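Speaker notes – "The Person Nobody Claps For: Life as a Musical Director"
Saturday, back room, 2 p.m. slot. Forty minutes if the piano is in tune, thirty if it isn't.

Slide 1. Title
Wait for the latecomers. They're musicians, there will be latecomers.
Say who I am: Pornthip Phuthong, keyboards, arrangements, MD for the Valtonen tribute show for 17 years. Started as the dep for the dep. Don't do the joke about the dep's dep, it died in June.

Slide 2. What an MD does
Short version: you count the band in and you take the blame.
Long version: charts, keys, running order, who stands where, who is allowed a solo, and who thinks they are. The singer gets the dressing room. You get the group chat.
Ask for a show of hands, who here has MD'd anything. Church, school, a wedding, all of it counts. The wedding people have usually had it worst, so be nice to them.

Slide 3. The book
The Valtonen book has 179 charts in it. We play 24 a night. The rest exist because at some point a promoter said "could you just".
Tell the story of the Mondelska medley. Eleven minutes, five key changes, written on a ferry, played twice. The second time was by mistake – the drummer had turned two pages at once and he's louder than I am.
Lesson for the room: number your charts. Then never renumber them. I renumbered once and we opened a show with half the band playing the encore. A man in the front row told me afterwards it was a bold choice.

Slide 4. Keys
Play example 1 (original key, on the piano). Play example 2 (down a tone).
Ask who heard a difference. Somebody with perfect pitch will sigh. Let them have it.
The records were made by people of 23 who had slept. The show is sung by people of 58 who have driven from another gig. Drop the key. The guitarist will complain about open strings, and he owns a capo.
If there's time: how to tell a singer you've dropped the key. My method is to not tell them. They say the song feels good tonight and you say yes, doesn't it.

Slide 5. Playing it like the record
This is the bit they argue about, so keep an eye on the clock.
My position is that the audience remembers the intro, the chorus, and one odd noise somewhere in the middle. Get those right and you can do what you like in verse two. Get the odd noise wrong and you'll have letters.
On "Wetell" the odd noise is a car door. We had it on a sample pad for years. Then the pad packed up and our bass player slammed a flight case, and it sounded better, and he has wanted a credit ever since.
PLAY CLIP. Check the laptop is plugged into the desk and not into my headphones, like last time.

Slide 6. Rehearsals
Three hours, never four. Hour four is where bands break up.
Tops and tails first. Everyone can play the middle of a song.
Bring food. I mean this as professional advice.
Don't rehearse the encore last, or you'll never rehearse the encore.

Slide 7. Money
Get it written down. The Dako theater run: we shook hands on a fee, and what came through was that fee less parking, less towels, less something called "sundry lamp". Roughly 100 a head by the end of it, and I still have one of the towels.
Arrangements are separate work from playing. Charge for both. Say this twice, slowly, and look at the keyboard players.

Slide 8. Questions
The usual ones:
Do you need to read music? Helps. Someone in the building should.
Click track or no click? Ask your drummer when he's in the other room.
Did I ever meet the original band? One of them. He asked me where the restrooms were.
If no questions, play the flight case clip again.

Slide 9. Leave up while people pack away 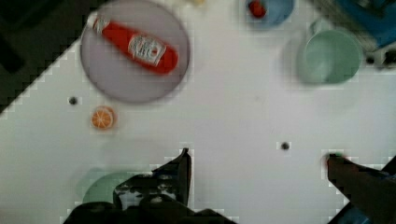 Ketchup, plate, orange slice.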